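Put the Wiring Diagram Back in the Box

My parents bought a washing machine in the year I started school. Glued inside the back panel was a folded sheet of paper with the full wiring diagram on it. Every wire had its color printed next to it, and every terminal had a number. When the timer failed, my father unfolded the sheet on the kitchen floor, found the bad part, and ordered another one by mail.

I bought a washing machine last May. It came with a booklet of 217 pages in a long list of languages. The English part runs to 8 pages, and most of those tell me not to let children climb inside. There is no diagram. The last page says that all repairs must be done by an authorized service partner, and the nearest one to Hevville is a two-hour drive away in Tririnitz.

I think this is wrong, and I think the law should say so. Anyone who sells a household appliance should have to supply the wiring diagram with it, on paper, at no extra charge.

The usual answer from manufacturers is safety. People will open the thing up and hurt themselves. I take that seriously. Mains voltage can kill, and a capacitor can hold a charge after the plug is out. But people open their appliances already. They do it with a video made for a slightly different model and a guess about which wire is which. Withholding the diagram leaves the screws where they were and takes away the one piece of paper that would tell a person what to stay away from.

The second answer is that the design is a trade secret. I find this hard to accept for a dryer. The motor, the heater, the thermostat and the door switch are connected in much the same way they were forty years ago. A competitor who wants to know how a Flerska dryer is wired can buy one and take the back off in an afternoon. The owner is the only person the secret is kept from.

Then there is cost. When my Flerska dryer quit, the service partner wanted a call-out fee before anyone would look at it. I took it to Fung, a small repair shop behind the bus station, and they fixed it. The fault was a broken wire near the door switch. Most of the bill was for labor, and most of the labor was tracing wires by hand with a meter. The man at the counter told me they keep a binder of diagrams they have drawn themselves, one machine at a time, and that it now covers a little of what comes through the door. That is skilled work, and it is also work somebody at the factory had already done. 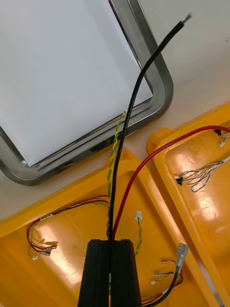 Color is a good example of what gets lost. In many countries green and yellow together means the ground wire, and a trained person can count on that in house wiring. Inside an appliance the low-voltage side follows whatever the maker decided. Red may be a supply on one board and a sensor line on the next. Black can be almost anything. A printed key would take up a few lines.

Some companies now say the information is available online. I went looking for mine. The page asked for a serial number, then a business registration, then a yearly subscription. When I wrote to ask if an owner could get a single sheet, the reply thanked me for my loyalty.

Web pages also go away. A dryer can run for twenty years, and I would not bet on a support site lasting half that. Paper glued behind a panel stays with the machine when it is sold, moved or left to a nephew.

I don't expect most people to read the sheet. My neighbors won't, and they have every right to call someone. But the person they call will read it, and the bill will be smaller. Until the rules change, ask for the diagram before you pay, and ask in the store, where the salesperson has to go and find out.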